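Robot arms to take over plate sorting at Keltport kitchen

Two robot arms will start sorting returned crockery at the Lappalainen central kitchen in Keltport in November, the company told staff this week. It says no jobs will go, but the evening wash-up shift will be cut back and the people on it moved to other work.

The kitchen cooks for schools, care homes and two hospital sites in the area and gets 2,887 pieces of crockery back on an ordinary day. At present everything is tipped out of the crates by hand, scraped, sorted by type and loaded into the racks for the washing line. The sorting is the slow part. Bowls come back inside other bowls, plates get wedged under them, and the coloured dishes used on some care home trays have to go in a separate rack.

The arms are supplied by Goliditz and will stand at the end of the return belt, one on each side. Each has a gripper with two fingers that takes hold of a dish by its rim, lifts it clear and puts it in the right rack. Scraping will still be done by people, as will glasses, cutlery and anything chipped.

A notice dated 18 July 2026 and pinned up by the clocking-in machine gives the main points. The eight people now on the evening shift will be offered places on the daytime line, in dispatch or as what the notice calls belt attendants. Pay stays the same for the first year. After that, attendants will be on a new grade which has not yet been agreed.

Noemí Mendoza, the site manager, said the decision had been coming for some time. The evening shift has been short of people for two winters, and agency cover has been expensive and hard to get at short notice.

"We have had nights when the crates were still stacked up at midnight and the morning team walked in to it," she said. "I don't want another winter like that. If someone is off sick now, the whole thing backs up."

She said the company had looked at a larger washing line first, but the building would have needed a new floor and a bigger drain. The arms fit into the space already there.

Most of the preparation so far has been done on computers. Goliditz has been running the grasping work in simulation, with a gripper and dishes on a plain wooden surface, before anything is set up at the kitchen. The hard cases are dishes that lie close together or overlap, where a finger has to reach in at the rim of one without catching on its neighbour. 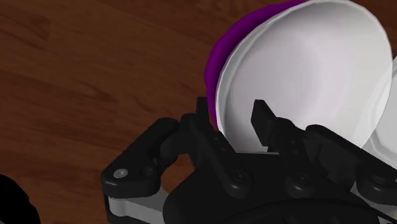 Sheyla Ríos thinks the difficulty is somewhere else. The crockery itself is easy enough to tell apart, she said, but what comes back with it is not: napkins stuck to the bottom, half a jacket potato, a child's glove, once a set of false teeth. She wanted to know who stops the belt when that happens, and whether that person will also be scraping, loading glasses and answering the phone from the loading bay.

The same question came up at the staff meeting. The company's answer is that one attendant will be at the belt whenever the arms are running, with a stop button within reach on both sides. Whether that attendant can be given other jobs at the same time was left open. The union wants it written down that they cannot.

Arnulfo Valderrama, the union representative on the site, said members were split. Several of the older staff are glad to be getting away from the sorting bench, which means standing and twisting for most of a shift, and sore wrists and shoulders are common. Others took the evening hours on purpose, to fit round children or a second job, and cannot easily work days.

"The company says no one loses a job and I believe them," he said. "But if your hours move to six in the morning and you've got kids to get to school, you have lost that job in practice. We want the evening people asked one by one, and we want it done before November."

He also wants the extra cost of childcare looked at, and a promise that staff who do not take to the attendant's role can go back to the line without losing pay. Ms Mendoza said she would meet each of the evening staff in person. She could not promise evening hours for all of them, though there will be some – dispatch has a late van run on school days, and the belt will need an attendant until the last crates are in.

Training will be held at Ramine, the supplier's workshop outside the town, and will take four days. Staff will learn how to clear a jam, how to change the finger pads and how to shut an arm down safely. Travel will be paid and the time counted as working hours. Places will go first to people from the evening shift.

Stellan Ekström, who is leading the installation for Goliditz, said the first weeks would be slow. Both arms will work behind a screen at reduced speed, and the sorting bench will stay in place until the kitchen is happy to have it taken out.

The target for the first month is 1,776 pieces a day, with the rest sorted by hand as now. He would not give a date for the arms to take on the full amount. Stacked bowls were a particular worry, he said, and if two come up together the arm will put them to one side for the attendant.

"Simulation gets you a long way, but a real kitchen has grease and steam in it," he said. "We'll be on the site every evening to begin with and we'd like the staff to tell us what they see."

Some changes will be felt outside the kitchen. Schools and care homes are being asked to empty dishes before they go in the crates and to keep napkins and packaging out. Nelly Apaza, who runs the dining room at one of the care homes, said this would mean extra work for her team at the busiest time of the day. She has asked for a second food bin and had not heard back when we spoke to her.

Lappalainen said it was going through the requests it had received and would write to every customer before the end of the summer. Talks with the union on the attendant grade are due to start next month.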